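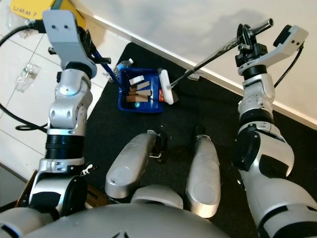

Small claims or arbitration for a lease deposit dispute?

kestrel_mo
I rented a workshop unit from Akcombe for 34 months and moved out in March. The deposit was $2,000. They sent back $618 and kept the rest for "floor restoration and debris removal." I had a black mat over most of the floor the whole time and used a blue plastic bin for scrap, the same kind of setup as in the photo, and I took both with me when I left. The lease has an arbitration clause that says any dispute "arising out of the tenancy" goes to a single arbitrator picked from a list kept by a company called Farnon. I've never heard of them. Can I just file in small claims, or will it get thrown out?

dockside_paul
Read the whole clause before you do anything. A lot of them have a carve-out for small claims, sometimes a page later under a different heading. Mine did and I missed it twice.

kestrel_mo
Looked again. There is a line under "Notices" that says either party "may seek relief in a court of limited jurisdiction where the amount permits." Is that it?

dockside_paul
Sounds like it to me. File in small claims. Bring the lease, the move-in checklist, any photos with dates, and the letter where they list the deductions.

Tallgrass
I'd be slower than that. "Relief" in that sentence could be read as temporary relief only, like an order to let you back in to get your tools. If Akcombe has a lawyer, they will ask the judge to send it to arbitration, and you could lose a couple of months on that question alone. What does the clause say about who pays the arbitrator?

kestrel_mo
Fees are split evenly unless the arbitrator decides otherwise. There's a filing fee too but the lease doesn't give the amount.

Tallgrass
Then call Farnon and ask for the fee schedule in writing. You are fighting over $1,382. If half of the arbitrator's bill is close to that, you need to know before you pick a route. It is also something to show a judge if they try to push you out of small claims.

dockside_paul
I disagree that the sentence is limited. It says relief, it doesn't say temporary relief. They wrote the lease, and unclear wording usually gets read against the side that wrote it. A small claims judge is not going to spend an afternoon on one word.

Tallgrass
Some will and some won't. That rule is a tiebreaker and courts get to it last. I've watched judges skip it completely.

brindle99
Did you send a demand letter yet? In my state you can ask for more than the deposit if the landlord held it in bad faith, but that law only covers homes. For a commercial unit you may be stuck with whatever the lease says. Check yours.

kestrel_mo
No letter yet, only emails. It's commercial, so I guess the home rules don't help me.

brindle99
Send the letter first. One page, certified mail, a copy by email. State the amount, ask for receipts for the floor work, and give them a date to answer. I did this with Yoon Storage over a unit in Pramorero and they paid after 5 weeks without anyone filing anything.

Tallgrass
Agree with the letter. Don't say in it which forum you plan to use – "I will pursue all remedies available under the lease" is enough. If you write that you're going to arbitration, they may hold you to it.

dockside_paul
Fine, we agree on that much. I'd still have the small claims form filled out and ready the day the deadline passes.

kestrel_mo
Thanks all. One more thing, the lease says notices have to go to an address that is not the one on their emails. Use the lease one?

brindle99
Lease one. Send a second copy to the other address if you want, it's only postage. Keep the receipts for both.

kestrel_mo
Will do. Mailing it tomorrow and I'll post again when I get an answer.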